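4. What the kitchens did with their menus

Last updated: July
Shares 12 | Comments 3

I should say at the outset that I went to Lirkora expecting to write about prices. That was the plan I put to Padmavathi Raju, who supervised the work, and she was patient enough to let me find out for myself that prices were the dull part. What kept coming up in the interviews was the length of the menu, and who gets to decide it. So this section is about menus, and prices come back in section 5 for anyone still waiting for them.

4.1 The long board at Claner

Claner is a lunch counter on the market side of town, with a short queue at most hours and a very long one just after noon. When I first visited, the board behind the till ran from the ceiling down to the top of the fridge, and a second board had been started beside it. The cook there told me the list had grown by requests. A regular asks for the lentil pie without onion, somebody behind him likes the sound of it, and by the end of the month it has its own line and its own price.

I loved that board, I'll admit it, and so did the customers I spoke to. But if you stand at the counter for a whole lunch (I did this more often than the method strictly needed, mostly for the pie) you see what it costs. People read. They get to the front and they are still reading, and the person serving has to wait with a spoon in the air. The kitchen, meanwhile, is holding small tubs of things that go into one dish only, and if that dish doesn't sell the tub goes home with someone or goes in the bin.

The till records from Claner cover nearly 4000 orders. Most of them are for the handful of dishes at the top of the first board, and there is a long thin tail after that. I don't want to make too much of position on the board, as the dishes at the top are also the oldest and the ones people know. Still, when the pie was moved down to make room for a summer salad, its sales dropped for a few weeks and then came back, which suggests to me that regulars looked for it and newcomers didn't.

4.2 The short board at Kamath

Kamath does things the other way about. It is a takeaway kitchen run by Satish Joseph, who trained in hotel kitchens and came away from them with strong views on waste. He sells three mains, one soup and whatever bread came out well. When a dish is gone he wipes it off, and by two o'clock there may be nothing on the board but the soup!

I asked him whether he lost trade that way and he said of course he did. He had simply decided which trade to lose. People who want a particular thing learn to come early, and people who come late learn to like soup. I have 1000 orders from Kamath, taken from his paper slips, and they are much more evenly spread across the dishes than the Claner ones. Some of that is just arithmetic, as there is less to choose from, and I would ask readers to keep it in mind before drawing anything grand from Table 3.
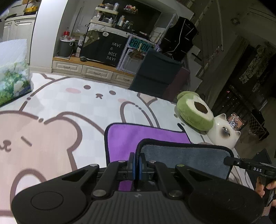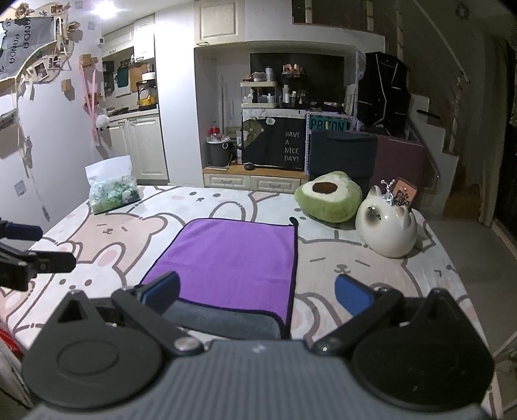
Figure 2. Purple cloth with a dark edging and a gripper with blue fingertip pads, in two views.

4.3 What customers said

The questionnaire went out at both counters and 300 came back filled in, a few with gravy on them. I had asked people to say how much choice they wanted at lunch, on a scale, and I now think this was a poor question. Nearly everyone wants more choice when you put it like that. The box for comments was far more useful.

At Claner, people wrote about the board with real affection, and then a fair few of them added that they always had the same thing. One woman said she had read the whole list every visit for years and had ordered the chicken rice every time — she just liked to know the rest was there. At Kamath the comments were more about timing. People were annoyed when a dish had run out, though the annoyance seemed to be with themselves, or with a meeting that had overrun, more than with the kitchen.

I also asked where else people bought lunch. The two groups overlap more than I had guessed, and several people described using the counters quite differently: Kamath when they were hungry and in a hurry, Claner when they were meeting someone. My original design treated customers as belonging to one place or the other, and that was a mistake. Anyone repeating the study should ask this first.

4.4 Suppliers and the size of the order

Both kitchens buy their dry goods from Kosen, a wholesaler out on the ring road, and both complained to me about its minimum order. For a short menu the minimum is easy to meet, because the same sack of rice serves most of the week. With a long menu you end up buying a great deal of something you use by the pinch. The cook at Claner showed me a shelf of spices that would see out the decade, and told me that one or two dishes had been invented purely to get through them.

So the board grows partly from below, through requests, and partly from the back of the storeroom. I hadn't come across the second route in the earlier papers on small kitchens, although Padmavathi tells me anybody who has worked in one would have said so straight away. A further 100 Kosen invoices are still being matched to the menus, and I come back to them in section 6.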